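Subject: Re: [flistness-home] Blackout lining, worth it?
Date: 14 February 2020

On the Flistness home list, a member wrote:

> Has anyone lined their own bedroom curtains? Ours face the
> street light and I'm tired of pinning a blanket over the rod.
> Is it a weekend job or am I kidding myself?

Oh, do it! I finished ours on Tuesday night and I'm still going in there just to pull them shut (my family has stopped asking where I am). It was a weekend plus two evenings, and I'm a slow sewer, so you may well be quicker.

I used the Anano lining, the heavier one, 91 inches finished length on each panel. Wash your curtain fabric before you cut anything. I skipped that on the kitchen ones last March and they came up short, and I've been looking at that gap ever since. Don't sew the lining to the bottom hem either, just let it hang free about an inch above. It drapes so much better!

Clips instead of pins, please. Pins leave little holes in the coating and then you get stars on your ceiling, pretty but no good at 5 a.m. I bought a tub of the small Birnent ones and used more than 70 for the pair.

The one thing I'd change is the sides. I wish I'd added a return so the edge wraps back to the wall. There's still a sliver of light on the left when a car goes by. I have enough lining left over to fix it and I'm kind of looking forward to it.

Anyway, it gets properly dark with the lights off now, folds and all just go to gray and black. I love it.
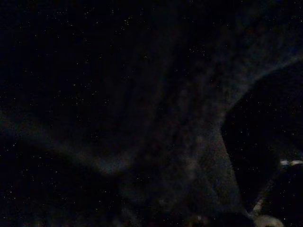

Thambiah wrote: Did you wash the lining too, or only the curtain fabric? Mine says wipe clean only and I'm scared to put it anywhere near the machine.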